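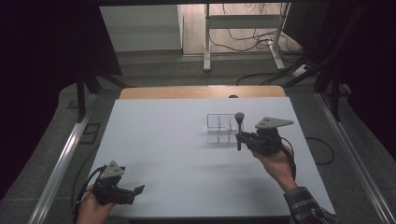
Ticket 400: constituent petition form, signature count wrong
Opened 09/08/2018 by Elisa Dal Bello, Costa district office
Status: reopened

Elisa: The public page for the bus fare petition shows 900 signatures. The export I have to hand to the council clerk has 300. The opposition is already quoting the bigger number in the local paper. Which one is right?

Rosalba Villa, Skasuvport: Probably a display delay. Please clear your browser cache and reload the page.

Elisa: Cleared it. Same number. I doubt a cache invents voters.

Rosalba: Checked the form settings. The page counter adds one each time the Sign button is pressed, including when the address check fails. The export only lists people who passed. Both are working as designed.

Elisa: Then the design is wrong, and the label says "verified signatures." Who verified them?

Rosalba: Label changed to "submissions." Closing.

Elisa: Reopening. Changing a word doesn't tell me how many of the rejected ones are real residents. Two people on our own staff were turned away with valid addresses in ward 2. I want the rejection log before the council meets.

Rosalba: Log requested from Premex, who run the address lookup. They say their ward boundaries are current.

Elisa: They said that in December too. Send me the log anyway.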